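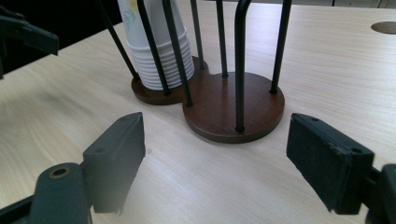

The cup stand between open fingers.

I've had a few messages asking how I go about collecting demonstrations at a table at home, so I've pulled my notes together into a page of tips. I do this for Felholm, a small project that's teaching a robot to do kitchen and tearoom jobs, and my bit of it is cups. You hold a gripper in each hand, do the job the way you'd like the robot to do it, and the recording goes off to be learned from. My target for each task is 200 good takes, and I've got through enough paper cups to have opinions!

Start with the table. A plain pale top is lovely to work on (you can see what you're doing, and dark things stand out against it), but watch for glare. I draw the blind halfway in the afternoon and leave the ceiling light on, and then I don't touch either until the batch is finished. If you want variety in the lighting, and you do, change it between batches and write it down.

Pick a stand with a bit of weight to it. My first one was a flimsy plastic thing that skated off every time I tugged a cup. A solid wooden base with thin metal rods behaves much better, though the rods do mean you have to think about your way in. Come at the cups through the widest gap, and come in slowly. Catch a rod with a fingertip and the whole take is spoilt, so I bin it and go again.

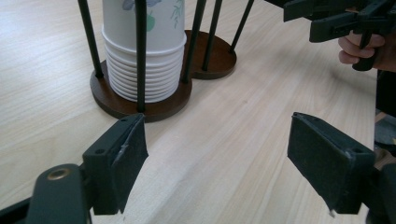

One gripper low by the stand, the other coming in from the far side.

Next, don't always put the stand in the same spot! I did this for my whole first batch in February and the learned version was hopeless as soon as anybody shifted things by a hand's width. Now I move the stand every 10 takes, turn it a little as well, and swap which hand goes first. A few pencil dots on the table are handy if you're the forgetful sort (rub them out afterwards, they show up in the recording).

New cups cling together something awful. Before I load them I fan the stack like a pack of cards, give each one a tiny twist and drop them back in rims down. It takes roughly as long as boiling a kettle. I'd also keep two or three patterns of cup on the go, so the system doesn't decide that a cup must have one particular flower on it.

Then there's the squeeze, which took me longest to get right.
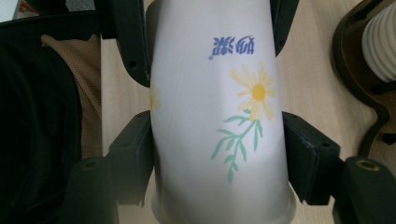 Paper gives way before you feel it through the trigger, so close until the fingers touch the sides and then only a whisker more. Hold it low, near the rolled rim, where the cup is stiffer. Any cup that's been creased comes out of the stack for good. I use mine for seedlings.

Have a look at your finger pads before each batch, too. A bit of scuffing does no harm, but if the covering starts lifting, trim it or change it. And stop for a proper break after an hour or so, your wrists will thank you and your takes will be smoother. I keep the bad ones in a separate folder marked "wobbly", with a word or two on what went wrong, and I read through it before I start the next lot.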